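Trunard kitchen cell — setup FAQ

Who keeps this page?
Burgi Eberhard. Last tidied in May, still a bit rough.

Arm won't home after a reset?
Release the red button on the base first. Then home, slow speed.

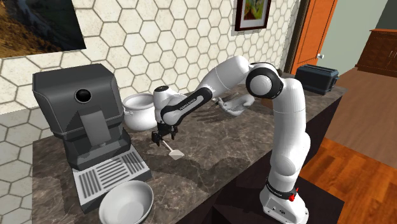
If it stops again check the shoulder limit in Skaston. Ours is 164, leave it.

How often do I redo the grip check?
Every Friday, or after 1000 cycles. Spatula handle only, 20 closes, no slipping.

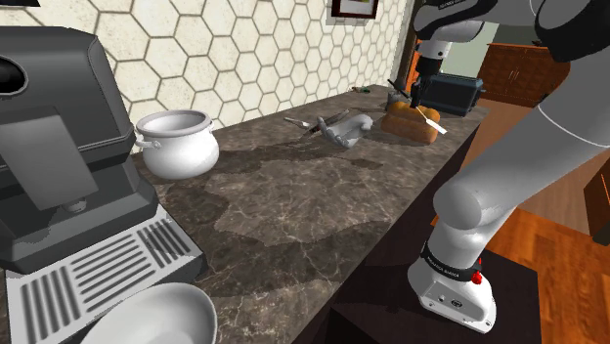 Start with the gripper pointing straight down and well clear of the counter — saves a lot of replanning.

Fingers close off center?
Usualy the wrist camera offset. Rerun calibration, 6 poses is enough.
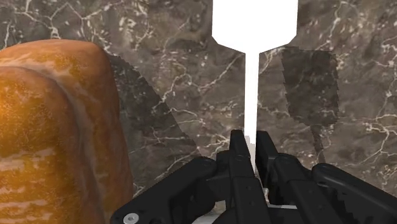

Still off? Reload the finger model, then restart. Dont touch the force setting.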